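Ziad Saliba
24 June 2018

Thread on the kitting cell at Haddad, Gristorport. I do controls and simulation there. Several people asked what the arm changed for the packers, so I am writing up what I know. Most of it concerns job content. Some of it concerns tote heights.

The old process: parts come off molding in mixed totes. A packer picks shapes by color and length, lays them in a tray, checks the tray against a card, pushes it down the rollers. Two stations, one packer each, two shifts.

The time study from March gave 40 seconds per tray. That number went into the business case and has been quoted in every meeting afterward. It was taken mid-shift with full totes and an experienced packer. It contains no tote changes and no reading of a new card.

When we logged whole shifts, the pick itself was less than half of the packer's day. The remainder was moving totes, hunting for a missing color, reworking trays with a short part in a long slot, and walking to the label printer.

The arm does the pick. It does none of the rest. If you automate the part of the job that has a number attached, the parts without a number stay with the person, and they now make up the whole job.

Socorro Paucar, line lead on first shift, said this at the kickoff before any of us in engineering did. Her note in the minutes reads: "Who feeds it, and who do I call when it stops." The action item was assigned to me.

Feeding first. The first layout had the infeed tote on the floor side of the guarding, with a lift over a rail. A packer used to handle a tote at waist height a few times an hour. The new layout raised both the lift and the frequency. Socorro marked it on the drawing and sent it back.

We moved the rail and dropped the infeed to the height of the old bench. Cost: a bracket redesign and a week. The cycle time did not change. The arm does not care where the operator stands.

Most of the pick logic was worked out in simulation before hardware went on the floor. The scenes are plain: arm, pedestal, a handful of loose blocks at random angles, whatever lighting the script draws. Run, log, reset, run again. Ukham is our internal name for the scripts that do this.

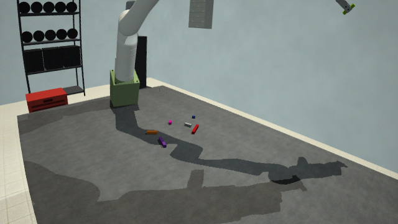 Total for the first campaign was 3326 runs. I read the failure log myself and then, at Socorro's suggestion, read it again with two packers in the room. The second reading was more useful.

An engineer sorts failures by cause: bad pose estimate, collision, dropped part, timeout. The packers sorted them by what they would have to do next. Reach in and nudge it. Clear the tray. Stop and call. Those groups do not line up with mine at all.

Example. A long part picked off-center and placed slightly rotated. In my log that is a success with a warning. To a packer it is a tray that will jam at the lid press, so she has to catch it by eye on the way past. I had classed an inspection task as a non-event.

We changed the classification. Rotated placements now count as faults and the arm re-picks. Reported success rate went down. Trays needing hands also went down. It took me one long email to explain to management how both could be true.

Second example: parts lying close together. The simulated gripper fingers find a gap more often than the physical ones do. Molded parts have flash on the edges and the rendered ones have none. Anyone tuning only on the clean geometry will ship a cell that calls for help all afternoon.

Same with light. We vary shadows in simulation because the bay doors at Gristorport open and close all day. The packers knew which hour the sun reaches the infeed. I put their hour into the test plan. It is the only test case with a person's handwriting as its source.

Now the "who do I call" half. The original spec had faults going to maintenance. Maintenance covers the entire building. A stopped arm waiting on maintenance means a packer standing next to a full tote, being asked by the shift supervisor why she is standing there.

So the packers got recovery rights: clear, re-home, resume, at reduced speed, from the panel. This needed a revised risk assessment, a training block and a change to the job grade. The first two took ten days. The job grade took longer than the robot.

On the grade. The position was "packer." It is now "cell operator," with a pay step. The step was not in the first budget. It went in after Socorro put the old and new task lists side by side on one page. I recommend the format.

Headcount, as that is the usual question. Same number of people on each shift. One packer moved from picking to lid press and audit, by request. Overtime is lower, and some people liked the overtime. I have been told so directly and I have no technical answer to it.

Something we lost: the two stations faced each other, and a new hire learned the cards by watching across the bench. One cell, one operator, no bench. Training is now a binder and a shadow shift. Error rates for new people are higher in week one than they used to be. Open issue.

Something that improved: wrist complaints on first shift. I am not going to post a figure for a group that small.

Sutbridge is next and wants to copy the cell as is. My handover has the drawings, the scripts and the fault table. It also has a line saying the fault table should be redone with their own packers before anything is bolted down. Their totes are deeper and their doors face the other way.

Replying to the question on vendor and gripper model: I can't share those. Replying to the question on the panel screens: yes, I can post the recovery sequence, once I have removed the part numbers from it.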